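## Robotics Program: Garment Handling by Remote Control

The Trerkville laboratory has completed the first stage of its garment handling work, in which staff operate a pair of robot arms by remote control so that a computer model can later learn the same movements. The program now holds 2,137 recorded demonstrations, and recording will continue until the end of March. Members who have asked about the laboratory's use of its share of the annual levy will find a short account of the work here.

Each demonstration is one attempt at a household task, carried out from start to finish by an operator seated at the controls. The operator moves a pair of hand-held leader arms, and the two arms at the bench follow. Joint positions and video are stored together. Clothing was chosen for this stage on the advice of our partners at Grastton, who had found that rigid objects such as cups and blocks gave their trainees too little practice in correcting a grip partway through a movement.

The present task set is called Oda. It covers hangers, a small clothes rack and everyday garments, and an operator is expected to use both arms throughout. In the hanger portion of the set, one gripper manages the cloth while the other brings up a wire hanger, and the operator must judge the height of the hook against the rack from a side view.

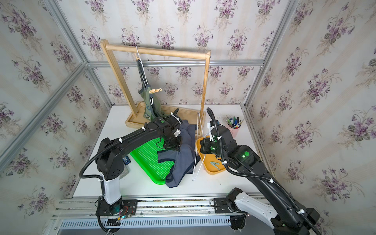
Romana Hrnčiar wrote to us after the last issue to say that the hanger is the easy part, in her experience, and that collars are where new operators lose their time. She asked that trainees be allowed to let go and take a second hold without the attempt being marked as a failure. The laboratory has accepted this suggestion. An attempt containing a second hold is now kept and labelled as a correction, and the labelling guide has been changed accordingly.

The second portion of Oda deals with garments and a basket. Heavier items have proved slower to handle than shirts. A hood will fold over on itself, and a drawstring can draw the gripper's fingers to the wrong layer of cloth. Operators are asked to take hold with both grippers before moving a bulky garment, one well up the body of the item and the other close to the opening, and to keep the two arms at an even pace. Pulling with one arm alone tends to shift the basket, and the attempt must then be stopped and the bench reset.

Operators work in sessions of no more than two hours, with a break at the midpoint. The target for a new operator is 300 accepted demonstrations before moving on to the next task set, which will be known as Teshome and will concern folding on a flat surface. Five operators have been cleared to begin Teshome. Their early recordings will be reviewed by the Grastton group before any of the material is used for training. 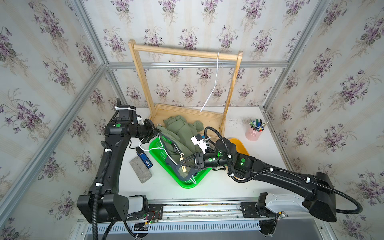 ## Operator Intake and Bench Hours

Applications are open for the autumn intake. No programming background is required, but applicants should be comfortable with close, repetitive hand work and must attend a practice session at the controls before an offer is made. Travel within the region can be claimed on the usual form.

Bench hours will be extended to 8:30 p.m. while recording for Oda continues. Current operators who wish to take an evening place should give their preferred hours to the Trerkville office - places already held will not be affected.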